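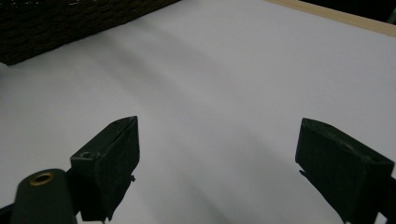 The hand tool closed on its own again today, the third time this month, and this time it had Wakana's finger in it. Only a pinch, no blood, but she said a word I haven't heard from her before and we stopped for the rest of the morning. We had been on the flat surface task, the white sheet with the dark wicker basket up in the corner, and she had reached across to smooth the sheet between runs. The fingers were wide open with nothing between them. She put her left hand into the gap because that was the short way round, and they shut.

I wrote it up before lunch while it was fresh. The trigger was not being held. Wakana is certain and I believe her, as her right hand was on the body of the tool, well behind the trigger. The log agrees with her. It shows the trigger at rest and then a close command out of nowhere, lasting less than a second, then open again. Genji says the log can't be trusted because it reads the same sensor that might be faulty, and he's right about that, but it's what we have.

Rang Llinos Lewis at Brastbridge at half past one. She asked for the serial number and the firmware version and wanted to know whether we'd changed the cable. We had, in October, when the old one frayed at the strain relief. She went quiet and then said the replacement cables from that lot had a shield that wasn't always crimped properly, and if the shield floats the trigger line can pick up noise from the motor supply. She has seen it at one other site. I asked why we hadn't been told and she said a notice had gone out. I found it afterwards in the Turton inbox, which was closed when we moved over here. So that's partly our own doing.

Spent the afternoon trying to make it happen on purpose. Clamped the tool to the bench, fingers open, put a pencil in the gap and let it sit. Nothing for 30 minutes. Then Genji wiggled the cable near the connector and it snapped shut twice, hard enough to mark the paint on the pencil. Swapped in the cable from the spare tool and gave it 200 wiggles, counted out loud, which drove Kohei Chiba out of the room. No closures. Put the bad cable back and it went on the 14th wiggle. I'm satisfied it's the cable, or at least the cable end.

What bothers me is the first two. I put both in the book as operator slips. One was Genji, one was me, and I assumed I'd leaned on the trigger without noticing. It was easy to think so. If I'd clamped the thing down then it would have cost an hour and Wakana would have a finger without a bruise on it.

Changes from tomorrow. Power off at the switch before anyone touches the work area, no matter how small the adjustment. Sheets get straightened with the tool in its cradle. Any closure nobody asked for gets treated as a fault and the tool comes out of use until it's been looked at. Hatsue Kawaguchi wants a lower force limit as well, and I've said yes for the flat work, where we don't need the grip. She'll set it in the morning. The Drakorthorpe people use the same cable lot so I emailed them, no reply yet.

Bad cable is in a bag in my drawer with a red tag on it. Llinos is sending 5 new ones and wants that one back.

Wakana came by at the end of the day and showed me the finger. Swollen at the first joint, a bit purple, bends fine. She has filled in the form. I told her she could have tomorrow off the tool and she said she'd sooner finish the set.

Still to do: ring Ichikawa about the emergency stop box — they quoted for it in the winter and I let it slide.

Filed under: Workshop diary, Faults and near misses
3 comments | 2 shares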